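Which Knob Is the Back Left Burner? Everyday Controls in Kunudstead
Project report, Intro to Design Research
Booker Rosenthal
Sunday, September 15, 2024

Why I picked this

I burned a pot of rice in February. I put the rice on the back left burner, turned the knob I thought went with it, and walked off to fold laundry. The knob was for the front left burner, where my roommate's pot of leftover rice had been sitting overnight. So that was the end of his rice and the start of my project – I had been cooking on that stove for a whole semester and still got it wrong!

I wanted to find out if it was just me. The question I ended up with was pretty simple: when people in Kunudstead use a stove, a washer, an elevator or a parking machine they don't know well, how do they decide what to press, and what do they do when they get it wrong?

I left out phones and computers. Everybody has opinions about those and I would never have finished.

What I did

There were two parts. First I walked through 7 buildings with a notebook and wrote down every control panel I was allowed to touch. That meant Watkins Hall (where I live), the library, the public pool, two apartment blocks, the parking garage behind the pool and the laundromat on the corner. I wrote down what the panel was for, how the controls were laid out, and whether the labels were printed, raised, worn away or handwritten by somebody who had gotten fed up. I ended up with 233 controls, counting each button, knob, slider or switch once.

Second, I did a paper survey and got 117 back. I left them on a table in the library with a coffee can for the finished ones. Aarne Riihimäki from my section typed up half of them in exchange for me proofreading his report on bus shelters, and I think I got the better deal.

I should say the survey was not a random sample. It was people who go to the library and like filling in forms. Older people answered more than students did, and I'm glad, as their stories were much better.

Part 1: What the panels look like

The big thing I noticed is that most panels are arranged for whoever has to build them and not for the person standing there. On four of the six stoves I looked at, the knobs are in one straight row and the burners are in a square. There is no way to read a square off a row without stopping to think. The two good stoves had the knobs staggered a little, so the back knobs really were further back. I tried one of them at my aunt's apartment and got all four burners right on the first try without looking at the little diagrams.
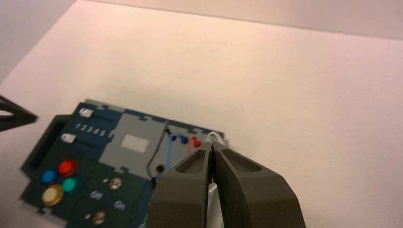 Figure 1. Dark teal panel with a white wire along its right side.

Elevators were better than I expected. The floor buttons go up as the floors go up, which seems obvious until you meet the one in the parking garage, where G is above 1, B is off to the side, and the alarm bell is right where your thumb wants to go. I stood in there for twenty minutes on a weekday afternoon and watched three different people open the doors when they meant to close them. The open and close symbols are two triangles each, and the only difference is which way they point. I have to look twice every time and I wrote a report about it.

Washers were the worst by far. The laundromat has Tistier machines in the front row and an older kind in the back, and they do the same steps in a different order. In front you pay first and then choose. In back you choose and then pay, and if you pay first it picks Hot for you. A woman who had been going there for years told me she only uses the back row, and if it is full she goes home.

Color turned out to be a mess. I was sure red would mean stop everywhere. On the pool showers red is hot water, on the garage machine red is cancel, and on the library copier the red light means it is warming up and you should wait. Green was a bit more reliable. Blue meant whatever the maker had left over, as far as I can tell.
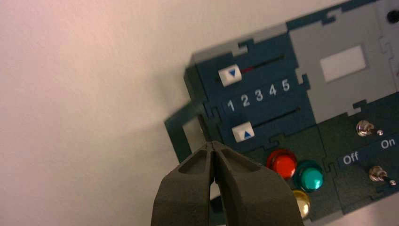

Figure 2. Panel made of interlocking sections in different colors.

Part 2: What people told me

The survey asked for one time you pressed or turned the wrong thing, and what you did next. Almost everyone had a story. A lot of them were stoves, so I feel better about the rice.

The part I found most interesting was who people blamed. Nearly all of them blamed themselves. They wrote things like "I wasn't paying attention" or "I'm bad with machines," even when they were describing a panel I had seen myself and knew was terrible. One man wrote that he had paid for the wrong parking space twice in one week and that he must be getting old. I went and used that same machine. The screen asks for your space number and the keypad next to it is for your card number, and the real space keypad is down by your knees.

People had all kinds of homemade fixes, and I could have done a whole report on just those:

Nail polish dots on the stove knobs, a different color for each burner.
Tape over the button you never want.
A rubber band around the hot tap.
A note inside the cabinet door that just says LEFT IS BACK.
Always using one burner and pretending the others aren't there (this was my grandmother, she insisted on being included).

I love the nail polish one and have done it on our stove now. My roommate says it looks awful but he has not lost any more rice. 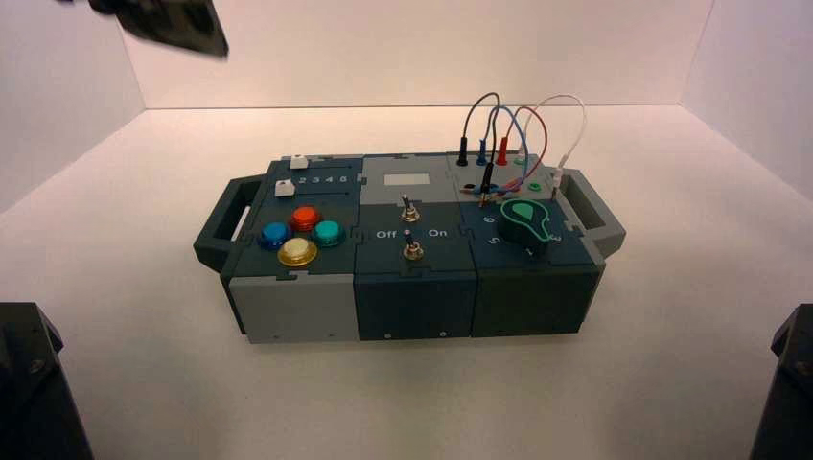

Shape came up more than color did. Several people said they find the right control by feel, mostly in the dark or with their glasses off, and that the flat touch panels on newer appliances took that away from them. One person wrote a full page on the back of the survey about a radio she had in the seventies with a square knob for the station and a round one for volume. She said she could work it half asleep. I believe her, I do the same thing with the lamp next to my bed.

What I would do differently

I would have asked people how long they had owned the thing they messed up. I assumed mistakes happen with new stuff, but my own stove story says otherwise, and I have no numbers to back that up either way.

I also should have drawn the panels from the start. My notes for the first two buildings say things like "weird row, third one odd," and a week later I had no idea what that meant. I had to go back to the pool and explain again to the front desk why I wanted to look at the showers.

And my definition of a control wobbled. Is a door handle a control? I said no. Is the lever on a recliner? I said yes, then took it out, then put it back. If you get a number other than 233 walking the same route, it is probably the recliner.

Thanks to Aarne for the typing, to the laundromat for not minding me, and to my aunt for the stove. The filled-in surveys are in the blue folder in the section cabinet if anyone wants to read the radio one.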